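**Granite benchtops** are kitchen and laundry work surfaces cut from slabs of natural stone. In the trade, the word *granite* covers true granite as well as gabbro, dolerite and some gneisses, provided the stone is hard enough to take a polish. Black stones sold under the name are often gabbro or dolerite in the geological sense.

## Fabrication

Slabs are sawn from quarried blocks, polished on one face and shipped upright on timber frames. The fabricator makes a template of the cabinets, marks out the joins and cuts the slab with a diamond blade under water. Openings for sinks and cooktops are weak points, and the narrow strips of stone in front of and behind a sink are commonly reinforced with a steel or fibreglass rod set in resin.

Sinks may be top-mounted, with a rim resting on the stone, or undermounted, with the bowl fixed beneath it. Undermounting exposes the cut edge, so that edge must be polished.

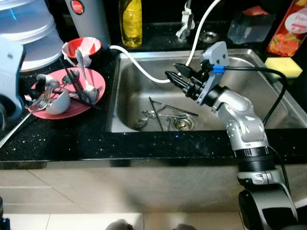 *Stainless steel sink in a black granite benchtop with white and silver flecks.*

## Colour and grain

Colour depends on mineral content. Feldspar gives white, grey and pink, while biotite, hornblende and pyroxene give the darker shades. Reflective flecks may come from mica or from feldspar crystals catching the light. Because grain varies within a quarry, slabs for one kitchen are usually chosen from the same block.

## Care

Granite resists scratching from most kitchen knives, although grit and ceramic can dull the polish. Porous varieties are treated with a penetrating sealer, and resealing intervals depend on the stone and the product. Dense black varieties may need none. Mild detergent is suitable for daily cleaning. Lime scale tends to collect around taps, where it shows more plainly on dark stone.

## See also

- Engineered stone
- Laminate benchtop
- Splashback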